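透明笔筒的用法,以及它为什么总是塞满

栏目:桌面小事

桌上用来装笔的东西,我前后换过马克杯、罐头盒、一只缺口的饭碗,最后才老老实实买了透明塑料的分格收纳盒。透明的好处是里面有什么一眼看得见,坏处也是里面有什么一眼看得见。买之前请先想清楚自己受不受得了。 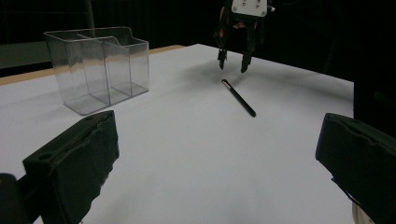
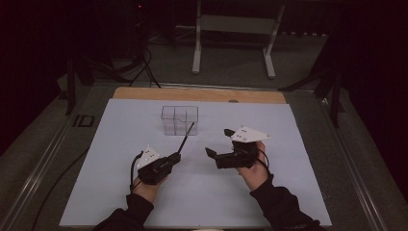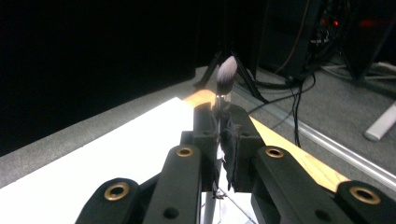 先说装什么。很多人一拿到盒子就开始往里插,插到插不动为止,然后宣布整理完毕。我的办法比较费事:先把要装的东西全摊在桌上,一件一件过手。笔在废纸上画一道,画不出来的再给一次机会,第二次还画不出来就送走。别留着“甩一甩说不定还能写”的笔,你已经甩了它好几年。

刷子要分开对待。化妆刷刷毛朝上放,柄朝下,这一条没得商量。朝下插进盒子,刷毛压弯了,回头怪牌子不好,牌子也很冤。洗过的刷子先平放或者刷毛朝下斜挂着晾,干透再立起来,不然水顺着柄往下走,胶会松,某天早上刷头就留在你脸上了。

笔和化妆刷能不能住一个盒子?能,但别住一格。我试过混放,结果是浅色刷毛沾上一道墨水印,洗了3遍还在,后来那把刷子改行去扫键盘缝,干得倒是挺好。

分格的规矩,我家是这样定的:

高的放后面,矮的放前面。听起来像废话,可我见过的笔筒有一半是反着来的,找块橡皮要先拨开一片竹林。

每格留三分之一的空。抽一支笔带出另外两支,就说明太满了。

剪刀和美工刀不进透明盒。尖头会在塑料上划出白道子,划多了,透明盒就变成磨砂盒,你还没多付钱。

回形针、橡皮筋之类也别往格子里撒。它们会沉底,然后在那里住到搬家。找个带盖的小盒。

再说买。我手上这个是在一家叫Wamura的杂货铺买的,49块,当时觉得贵,现在还是觉得贵。Yensuk也有差不多的款,便宜一点,隔板是后插的,拿起来会响。挑的时候把手指伸进去沿着内边摸一圈,有毛刺的放回去。隔板最好跟盒身是一体的,后插的那种时间长了会歪,笔从底下钻到隔壁去。盒底平不平也要看,搁在柜台上推一推角,晃的不要。

清洁。透明塑料爱招灰,更爱招指纹。温水加一滴洗洁精,软布擦,边角用旧牙刷。不要用酒精,有些塑料碰了酒精会起细纹,看着像冻裂的冰。也不要用百洁布绿色那一面,这个错误我犯过,不想多谈。我擦盒子用的是Fleltex的超细布,其实旧T恤剪一块也一样,只是旧T恤不好意思写进采购清单。圆珠笔的油墨印子可以先用白橡皮擦擦看,多半能掉。

盒底垫一小块毛毡,笔尖落下去不会磕,油墨漏了也只毁一块毡。毡子跟着盒底剪,宁可小一圈,太大会拱起来,矮笔放进去就歪着头看你。

摆在哪儿也有讲究。别贴着窗,太阳晒久了塑料发黄,中性笔也容易干。惯用右手就放右边,伸手够得到、胳膊肘碰不到的地方。我一开始放在胳膊肘碰得到的地方,每天下午大概翻一次。浅色桌面上放透明盒子尤其要小心,余光里根本没有它。实在老碰倒,就在盒底贴两条双面胶,撕的时候拿吹风机热一下再揭。

最后是维护。每到四月我会把盒子倒空一次,重新过一遍手,顺便认领几支不知道从哪家酒店、哪家银行来的笔。去年倒出来一支印着Urach字样的,我没去过,家里人也都说没去过。它写得最顺,现在放在前面那格。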